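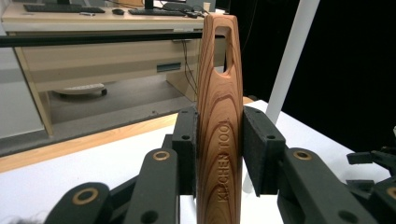

One of the wooden handles, with the KITCHEN TOOL lettering and the hanging hole. See under "Utensils."

Wutari House Shared Kitchen
Minutes of the kitchen users' meeting, Tuesday evening
Held in the long room next to the kitchen

Welcome

The chair got us going a little after seven, once everyone had tea and the window had been persuaded to shut. She thanked the soup group for leaving a pot on the stove for the rest of us (leek and potato, and very good it was) and said how nice it was to see people from the Grolholm building, who share our kitchen now while theirs is being painted. It was agreed that they should have a full say in everything tonight, as they wash up in the same sink as we do.

Apologies had come in from the Saturday bakers, who were at a birthday dinner and sent their love and a list of complaints about the oven mitts.

Minutes of the last meeting

Read out and accepted with one correction. The person who offered to descale the kettle would like it known that she offered to find out how to descale the kettle. She has now found out, and it has been done, and the meeting gave her a round of applause.

Matters left over from last time

The drawer by the stove. It still sticks in damp weather. A little candle wax has been rubbed on the runners and it is better than it was, though you still have to lift as you pull. A note will go on the front for newcomers.

Dish towels. We have plenty again. Please take them home to wash when it is your turn and please bring them back, even the faded ones, which several people said they like best anyway.

Labels in the fridge. Going well. The blue tape is holding up better than the masking tape did, and there was only one disagreement about a jar of olives, settled in private before the meeting.

Utensils

This took up most of the evening, and I have tried to put down everybody's views as fairly as I can.

For the benefit of those who weren't here in the fall, the old crock on the counter had become so full of spoons and spatulas that pulling one out brought half the others with it. We said then that we would move the good wooden-handled things out of the crock and find them somewhere decent to live. Everyone is fond of those handles, with their wavy grain, and it seems a shame to have them jammed in with the bent whisk. They have an oval hole near the end, made for hanging, and it was felt that we ought to take the hint.

Three ways of doing it were put forward. The first was a rail on the wall over the counter, which would look lovely but needs drilling, and the tiles there are old and the landlord is particular. The second was a row of stick-on hooks inside the cupboard door. People who had tried these at home told us about being woken in the night by falling ladles, and the idea did not get much further. The third was to use a stand with hooks around the top, the kind that sits on the counter and can be moved wherever it is wanted, and this is the one we talked about longest.

A white one has been set up so people could get a feel for its size and shape. It has a wide round base and a slim pole, and the hooks spread out from the top with a little knob in the middle. 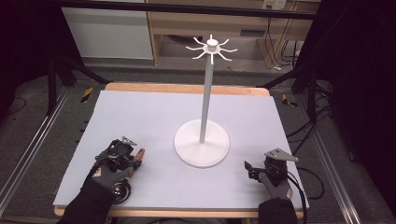
Urmila Tyagi said she liked it very much but wondered whether it would stay upright once people got careless. At home she had a stand of the same general sort, and it was perfectly happy as long as the weight was shared around it. The trouble began when her family hung everything on the side nearest the stove, since that was the side they were standing on. She asked if we might make it a habit to start with the heaviest piece and put the next one opposite, and go on like that. The meeting thought this very sensible, and she has kindly agreed to write it up in a few words to go on the wall.

One of the Grolholm people then asked how you get a long handle off a hook in a hurry with a wet hand and something about to boil over. There was a good deal of miming at this point. The general feeling was that you lift straight up first and only then bring it toward you, and that tugging sideways is asking for trouble. Somebody said it is no different from taking a coat off a crowded peg, and we left it there.

There was also the matter of how the tools should hang. A spoon hung by its handle has its bowl at the bottom, close to the pole, and the longer ones may come down near the base or even rest on it. Some people didn't mind this at all. Others felt that anything touching the base might as well be lying in a drawer. It was agreed that the longest pieces should be tried one by one before we promise them a hook, and that anything too long will go back in the crock, which will have a great deal more room in it by then.

Drying. I was asked to record clearly that the wooden handles are not to go in the dishwasher. Wash them by hand, wipe them with a towel, and then hang them up. Please don't hang them dripping, or we will have a puddle around the base every evening. The soup group offered to oil the handles when they do the cutting boards, and this was gratefully accepted.

Mugs

A fair question came from the tea table: if the stand is really a mug tree, shouldn't it have mugs on it? This led to a cheerful muddle for a while, with some of us arguing for mugs and some for spoons and one person for both together. The case for mugs is that the shelf above the kettle is too high for several of our regulars, who have been standing on the step stool to reach it, and none of us is easy about that. The case for spoons is as above.

The chair wondered if we might simply have two stands, one by the stove and one by the kettle, and you could feel the room relax. The second would be the Bundby stand that has been sitting in the hall closet, still in its box, ever since the rummage sale. We would like to see it put together before we decide which goes where -- it may be shorter, and if so it would suit the mugs better.

It was agreed to go ahead on a trial until the next meeting. Mugs and spoons are not to share a stand during the trial, so that we can tell which arrangement is working.

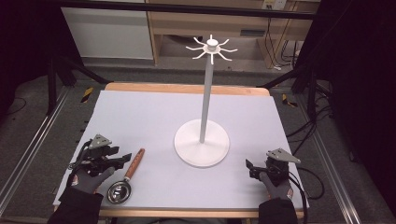 The mug tree and the long-handled scoop. Eight hooks.

The scoop and the ladles

The metal scoop with the long reddish-brown handle was then discussed, as it seems to belong to everyone and live nowhere. The soup group would like it near the stove. The Grolholm people use it for dried beans and would like it near the bins. After some talk it was agreed that it should be first in line for a hook on the stove stand, and that whoever takes it over to the bins will please walk it back again afterward. If this turns out to be a nuisance we will buy a plain cheap scoop for the beans.

Everyone was asked to look through their own boxes and bags at home for any kitchen utensils that may have traveled there by accident. No questions will be asked. A basket will be left just inside the door.

Money

The kitchen fund stands at $93 after the last grocery run. Nothing needs to be spent on the stands. A small amount was set aside for food-safe oil and a new pair of oven mitts, to satisfy the bakers. The invoice from Katiyar for the sink repair, number 1774, has been paid, and the paid copy is in the folder on top of the fridge. If you take it out to look at it, put it back facing the right way, please.

Cleaning day

We will have a proper cleaning day before the December meals begin. The jobs are the cupboard shelves, the crock (which is to be emptied right out, and washed, and looked at with a firm eye), the oven, and the space behind the flour bins. Please come if you can, even for an hour. We'd like at least four people for the oven and the bins, as the bins have to be lifted out together and they are heavier than they look. Soup and bread will be provided.

Anything else

The radio has been retuned and the person who likes the opera station has been very gracious about it.

A request was made for a lower hook for aprons, suitable for the children who come to the pie mornings. All in favor.

The good bread knife is back. Thank you to whoever it was.

Things to be done before next time

Urmila Tyagi: short notice on loading the stand evenly, to go beside the stove.
Chair: fetch the Bundby stand from the closet and put it together.
Soup group: oil the handles and the cutting boards.
Grolholm people: try the longest spoons on the hooks and report back.
Me: the note for the sticking drawer, and the apron hook.
Everybody: look at home for our utensils.

The meeting closed in time for second helpings. Next meeting in the same room, at the same time, and the bakers have promised to bring rolls.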